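From: Ngân Lã
To: Plollance users list
Date: 8/15/21
Subject: Re: [plollance-users] New managing director – what changes for us?

Hello all,

Thanks to Diệp for starting this one. I was on the customer call with Cordier, so I'll answer what I can. Her message first, for anyone who joined the list after it went out.

Diệp Ung wrote:

> I have had the letter saying that Marisol Condori is stepping down
> as managing director of Plollance and that Morenike Ogundipe takes
> over at the end of August. The letter says "business as usual" twice
> and very little else. Does anyone know:
>
> - whether Marisol is leaving altogether or staying on the board
> - whether the Wadham office stays open
> - what happens to the price freeze we were given when Cordier
> bought the company
>
> Our renewal is due shortly and I would rather not sign for another
> three years on the strength of one page.
>
> Diệp

On the first question, Marisol stays on the board as a non-executive. She said on the call that she had told Cordier last year she did not want to run the company beyond the handover period, and that she had asked them to look outside as well as inside. She will not have a desk or any staff. If you have been in the habit of ringing her directly when something breaks (I know at least two of us have), that stops at the end of the month.

Morenike comes from Bavero, where she ran the support and services side. I dealt with her team there for a while when we had their stock package. They answered the phone and they told you when a fix was going to be late. I can't say more than that about her as a manager, as I only met her the once. She did most of the talking on the call and didn't promise anything she would have to take back later, which I was glad of. 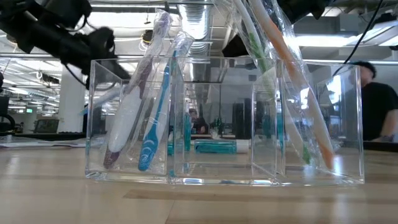
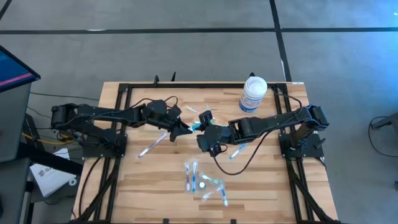 On Wadham, the office stays. The lease was renewed before the sale and the support desk will carry on working from there. Development is a different matter. There are 11 developers at present and Cordier want the database people to report to their own head of engineering. They say no one is being asked to move. I asked whether that meant no redundancies and was told there were "no plans", so make of that what you will.

The price freeze is the part I would look at carefully. It was given in a side letter, and the side letter is between each customer and Plollance as it was then. Cordier's view is that it holds until your current term runs out and does not carry over into a new one. Marisol Mercado, who handles contracts for us, has read ours and thinks they are right. Yours may be worded differently – the early customers had their own version – so please check before you take my word for it.

For what it's worth, our renewal quote came in at £2,770 a year for the same number of seats, on a one-year term. There was a lower figure for a longer term. We have gone for the one year. I would like to see the next release come out under the new management before committing to anything else, and we can put up with paying a bit more for that.

Two other things came up that Diệp didn't ask about.

The old reporting module will be supported until the end of next year and then withdrawn. They think roughly 66 customers still use it. If you are one of them, write to the support desk and say so, because they are drawing up the list now and it is being done from licence records that even they admit are out of date.

The user group meeting will go ahead, but it will be online again. Morenike has agreed to take questions for the last hour. She asked for them in writing beforehand so that she can bring the right people along. I have offered to collect them, so send yours to me off list, with a line saying whether you mind your company's name being attached.

I have asked for the slides from the call and will put them in the files area if I am allowed to. The exports folder in there needs clearing out at the same time, so if you have left anything in it that you still want, please take a copy.

Diệp, if you want to compare side letters before you sign, ring me at the office. I am in every morning until the end of the month.

Regards,
Ngân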